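I bought the Plarnent visual timer in January because our mornings had gone completely off the rails, and after two months of daily use I have opinions (plus one kid who now says "my dot is getting small" instead of screaming at me, so there's that).

Quick background. My son is seven, has ADHD, and has no inner sense of time at all. Five minutes and an hour are the same thing to him. His occupational therapist, Rocío Benítez, had been nudging us toward a visual timer for ages, and I kept saying we had a perfectly good one on my phone. We did not. The phone timer goes off, he's shocked, he's furious, and we're late again.

## What it is

The Plarnent is a chunky disk that fits in an adult's palm and shows a glowing circle. You twist the outer ring to set the time, up to 100 minutes, and the circle shrinks as the time runs out. At the end it can chime, buzz, or just pulse quietly. There's an app, which you need once for the setup and can then forget about.

## The good stuff

The twist ring is wonderful. My son sets it himself, and I think that's half the reason it works. When I set a timer, it's my timer and he argues with it. When he sets it, he'll mostly go along with what it says! Not every day. Shoes are still a battle. But getting dressed has gone from a 40-minute standoff to something I'd call normal, and he's started carrying the thing to the bathroom for toothbrushing without being told.

The pulse setting is the other big win for us. He hates sudden noises, and the old kitchen timer we tried (an Ollico, shaped like a tomato, now living in the garage) made him cover his ears every single time. The pulse is slow and soft and he just kind of notices it.

Battery life is great too. I charge it every other weekend.

## The not so good stuff

The ring is loose. If it gets bumped in a backpack, it starts a new countdown, so his teacher, Ms. Paredes, had it going off in her classroom during silent reading. There is a lock, but it's in the app, and of course my phone is not at school. A little switch on the bottom would fix it.

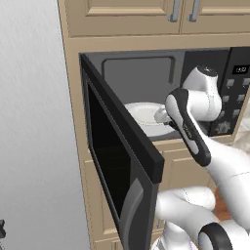
The other problem is the price. With tax we paid close to what a week of groceries costs us, and that's a lot for a circle that gets smaller. My friend Lesia gets by with a cheap dial timer from the teacher supply store, and her daughter likes it fine. If your kid isn't bothered by ticking, start there.

And please don't expect it to handle the big transitions. Getting off a screen is still hard here. We use the timer plus a 2-minute warning plus me sitting down next to him, and the sitting down part does most of the work. Rocío told us early on to start the timer on fun things first, so he wouldn't connect it only with stopping and leaving. We spent the first week timing pillow forts and bath toys. I'd really recommend doing that, even if you're desperate to fix your mornings right away like I was.

One more small gripe: it only comes in white, and it shows every smear of jelly. It wipes clean, but I'm wiping it a lot.

## Would I buy it again?

Yes, with some grumbling. Four stars from me. I'd get one for home and leave it at home, and let the school use whatever they already have. I've written to Plarnent about the lock and will update this in April if they answer.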